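Print this page
E-mail this page

Can a Machine Do the Chores Yet?
Speaker notes – Myrto Balaskas, Plaststead Kitchen Trades Evening
Wednesday, June 24, 2026

Start without slides. Ask who in the room has prepped vegetables for pay. Wait for hands.

The question on the program is whether machines can do household and shop-floor chores yet. My short answer is: a few of them, slowly, with someone nearby. I'll spend the rest of the time on what "a few" means.

Go over the dishwasher point quickly. We already have chore machines. A dishwasher works because we agreed to load it. The washing machine is the same. What people are asking me for is the loading, the sorting and the putting away, and that is hand work.

Then the shop floor. Dirceu Trindade runs the packing side at Moschos, a produce wholesaler that fills small orders for restaurants. He has had sealing and labeling machines for years and is happy with them. He has 14 people on the line in December and most of them are picking things up and putting them in boxes. He asked me which of those jobs would go first. I told him boxes of one size, then jars, then maybe citrus. Peppers and herbs a good deal later.

Why peppers are hard. Take a long green chili. It is smooth and shiny, so the light bounces off it and a camera gets bright spots where the skin should be. It bends one way and then the other, so there isn't one straight line to grip along. It's thick at one end and thin at the other. Close the fingers too far toward the tip and the whole thing can swing. Squeeze too hard and you bruise it.

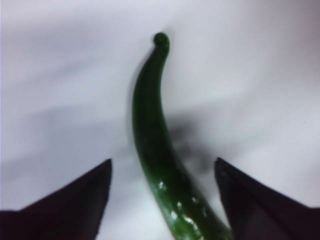

A person picking up the same pepper doesn't think about any of it. You close your hand until it feels right, and if it slips you adjust before you notice. Many two-finger grippers have very little sense of touch. They go by what they see, and the fingers themselves block part of the view at the moment it matters.

(If running late, skip to the cost section.)

Speed. For a job like Dirceu's I use a simple test – 200 pieces in a row, mixed sizes, no one helping. Count the drops and count the stops. A demo of 5 good picks tells you the thing can be done. It doesn't tell you what happens after lunch when the crate is half empty and everything has rolled into the corner.

Cost. I don't quote prices in talks. Ask the seller who clears a jam, how long it takes, and who cleans the fingers. The people at Iltar, who make sauces, wrote those three questions into their trial agreement and it saved an argument.

At home. Kitchens change every day and shops mostly don't, so I expect shops first. My guess for folding towels at home is roughly four years. For chopping dinner from whatever is in the fridge I have no guess.

Questions. Someone will ask about jobs. Tell the Waltitz story, keep it short, and give Dirceu the microphone if he's there.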